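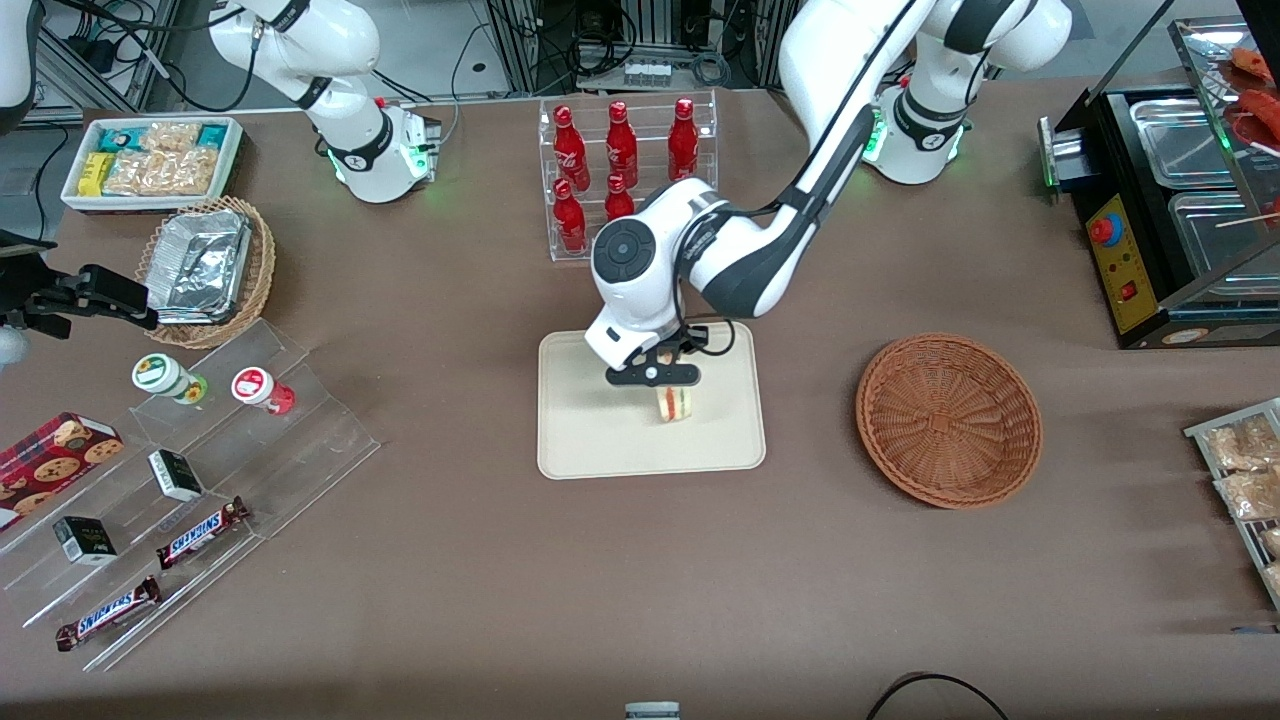
## Snack table layout: cloth, rack and basket

**g_masson** · Jul 11, 2021

Setting up a self-service table for the break room at Van Hecke in Brullville. Current arrangement, back to front:

- clear acrylic bottle rack, two tiers, at the back near the middle
- white rectangular tray at the back left with bars, crackers and one yellow box
- round woven basket in front of it with the foil containers, stacked
- clear stepped stand on the left for the small jars
- beige rectangular tray for sandwiches

All on a brown felt-type cloth. The table is 1453 mm long. I have to keep the cloth, as the top underneath is scratched and won't be replaced before next year.

Two questions. Is the cloth a hygiene problem in practice? And would you move the rack? People will be reaching over the food to get to the bottles.

Gaëtan

---

**eker_catering**

The cloth is the weak point. Anything with a fibrous surface holds crumbs, and you can't wipe it down between services. A red sauce will mark it the first week. If the top is bad, put a wipe-clean sheet over it and keep the cloth for days when everything is wrapped.

The rack is fine where it is. Tall things go at the back.

---

**tablewright**

Disagree on the rack. "Tall at the back" is a rule for looking at a table. For taking things off one, it depends which side people stand on and how deep the top is. My limit is 500 mm from the front edge for anything heavier than a packet. A full bottle lifted at arm's length over open sandwiches will sooner or later be dropped on them.

Put the rack at one end, short side towards the user. Drinks are usually taken last, so they should be at the end of the run in any case.

---

**eker_catering**

> Drinks are usually taken last

In a queue, yes. A break room doesn't have a queue. People walk up, take a bottle and leave. At one end, half of them will walk round the others to reach it.

---

**tablewright**

Then two racks, one at each end. Acrylic ones are cheap.

---

**plainsalt**

Nobody has mentioned the foil containers. In a round basket you lose the corners, so you get fewer in than you would expect, and stacked on a woven base they lean. Crimped lids don't lock to the container above. We went from a basket to a shallow crate and stopped having to straighten them.

Also, what's in them? If it is hot food, a basket on felt is reasonable insulation. If it is chilled, it shouldn't be in a basket at all.

---

**g_masson**

Room temperature. Mostly pastry, nothing that needs chilling, and out for the morning only. The basket is staying for appearance, but I can put a board in the bottom to level it.

On reach: the front edge of the rack is 297 mm from the back of the table. I'll measure from the front tomorrow.

---

**plainsalt**

A board will do it. Cut it 16 mm smaller than the inside diameter so that you can get it out to clean. Round off the edge or it will wear through the weave.

---

**hevik_user**

I have the same style of stepped jar stand, bought under the Hevik name. Two remarks.

1. Keep the jars on the upper steps if the labels need reading. On the lowest step they get hidden by whatever is put in front, and something always is.
2. Clean it with washing-up liquid and a soft cloth. Alcohol spray causes fine cracks at the bends. Mine went cloudy between May and the end of summer. The same applies to the bottle rack.

Gaëtan, your two jars have a green cap and a red one, which helps. If they hold different things, always put them back in the same order. People stop reading after the first week and go by colour.

---

**eker_catering**

Second the point about alcohol. Felt pads under the rack are unnecessary on that cloth, by the way, but you will want rubber ones if you change to a wipe-clean sheet. Acrylic slides on vinyl.

---

**tablewright**

That is an argument for the cloth, incidentally. Trays and racks stay put on it. I'd keep it and put a hard mat only under the sandwich tray, large enough to catch what falls when one is lifted out. Layered sandwiches with a moist filling shed from the open side. Tongs with flat ends help, as does cutting them smaller.

---

**eker_catering**

A mat covers the tray area. It doesn't cover the strip between the tray and the person, and that is where most of it lands. I still say a full sheet.

---

**tablewright**

Run the mat to the front edge, then.

---

**g_masson**

Measured. From the front edge of the table to the lower tier of the rack is over tablewright's limit, so the rack moves to the right-hand end. I can't justify a second one. The white tray of packets goes to the middle of the back row, everything in it being wrapped and light.

The cloth stays, with a mat from the back of the sandwich tray to the front edge. It goes in the wash on Fridays. If it marks badly I will order the sheet.

The board for the basket is cut. The bottom layer now sits level and the second layer no longer leans.

---

**plainsalt**

Check whether the cloth shrinks before washing it with the table size in mind. Ours lost enough on the first wash to leave the corners bare.

---

**g_masson**

Noted. There is a generous overhang on both long sides, less at the ends. I'll wash it cold and post the measurements.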